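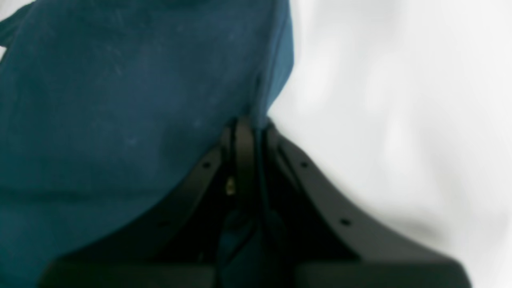 Wrist camera view: black gripper at the fold of a blue cloth, white fabric to the right.

Workshop Tips: Comparing Grippers on Household Cloth
Prepared by Salamatu Aliyu, Womley Home Automation Workshop
Wed 19 February

These tips are intended for members who are trying out small grippers on laundry, table linen and dust cloths. They apply to the Garba and Messka grippers in the workshop cabinet and to most two-finger grippers of similar size.

Before you begin

Use the same cloth for both grippers. A second cloth from the same pack may have been washed more often and will not behave in the same way.

Choose colors that separate well on screen. A dark teal-blue cloth against white fabric leaves a clear boundary for the operator to follow, even when the close-up view is slightly soft. White napkins on a white sheet should be left until the camera settings have been checked.

Lint and pale specks show readily on dark fabric in the wrist view. Brush the cloth before a comparison that depends on automatic edge finding. For manual control this step may be omitted.

Smooth the backing sheet by hand, but do not iron it. Gentle wrinkles are normal in a home and both grippers should be tested against them. Clip the sheet at the corners if it travels with the cloth.

Approaching a fold

Aim for a rounded fold in preference to a flat edge. Bring the fingertips in slowly at the side of the fold and stop at first contact. Check the view, then close.

Shadows along a fold can be mistaken for a second edge. Move the lamp to the other side of the table and look again before changing the approach angle.

The Messka fingers are wider at the tip and tend to push thin cloth ahead of them. Lower the wrist slightly and reduce the closing speed. The Garba fingers reach into narrow folds more easily but release heavy toweling early if the grip force is left at the delivery setting.

Running the comparison

Complete 20 attempts with one gripper, change over, and complete 20 with the other. Return the cloth to the same starting shape each time. A card template under the corner of the sheet is helpful.

Record an attempt as a hold only when the cloth has been lifted clear and kept up until the operator opens the gripper. Partial lifts are entered in the second column of the log sheet. Do not repeat an attempt in order to improve a result.

Our February log now contains 166 attempts. Dish towels were the easiest item for both grippers. Fitted sheets remain difficult, and members are asked to enter the size of the sheet, as this was missing from several early entries.

Camera and controller

Wipe the lens with a dry lens cloth before each session. Keep the exposure fixed; automatic exposure shifts when a white sheet fills much of the view.

The Granau controller stores 2 grip profiles. Save one for each gripper and label them by name. Speed is entered on a scale of 1 to 100, and cloth work should begin in the lower part of that scale.

Care and storage

Switch off the power before removing threads from the finger joints. Use blunt tweezers, never a blade. Check the mounting screws at each changeover and return both grippers to the cabinet with the fingers closed.

Completed log sheets go in the tray beside the controller.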